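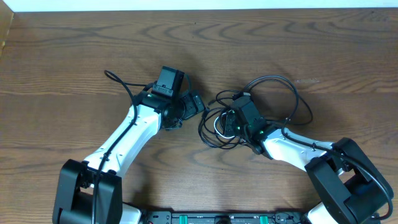 *White-and-black robot arms above a wooden tabletop in Vekham.*

**Thursday, November 26, 2020** — Vekham will start taking old cables and chargers at 18 drop-off points in December, the town's waste department said. Until now, residents had to drive them to the recycling yard on Tuvell Road, where the small electronics counter is open two mornings a week.

A trial this fall brought in 2,562 pounds of cable. The department had planned for 1,000 pounds and ran out of bins in the second week. Most of what came in was phone chargers, extension cords and network cable.

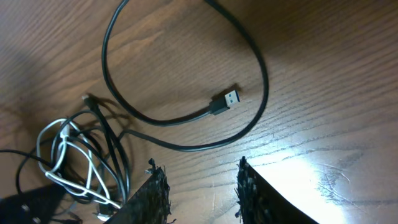
The new bins are gray with an orange lid and will stand inside libraries, two supermarkets and the Istotska Street sports center. They are meant for loose cable, plugs, adapters and headphones. Batteries still go in the separate red boxes, and anything with a screen has to be taken to the yard.

Cable should be dry and free of tape. It can be dropped in tangled — sorting is done at the plant — but bundles thicker than a wrist may jam the lid. 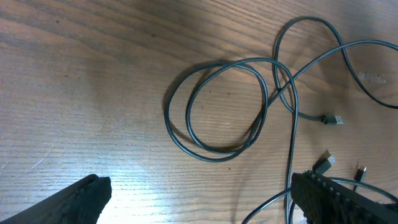

## Who handles the material

Begović, a scrap dealer based outside town, won the contract to empty the bins and strip the cable. The copper will be sold on, and the town gets a share of the price. The plastic jackets are harder to place. For the time being they will be shredded and stored while the company looks for a buyer.

The contract runs for one year. The town expects it to cover almost 2,000 pounds a month once all the bins are in place. 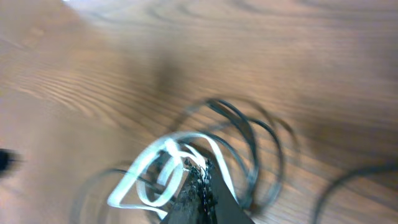

Pickup from homes is not part of the plan. Residents who cannot get to a bin can hang a clear bag of cable on the handle of their recycling cart during the first full week of each month, starting in the new year. Shops and offices are asked to keep using their own haulers.

A map of the drop-off points will be mailed with the next water bill.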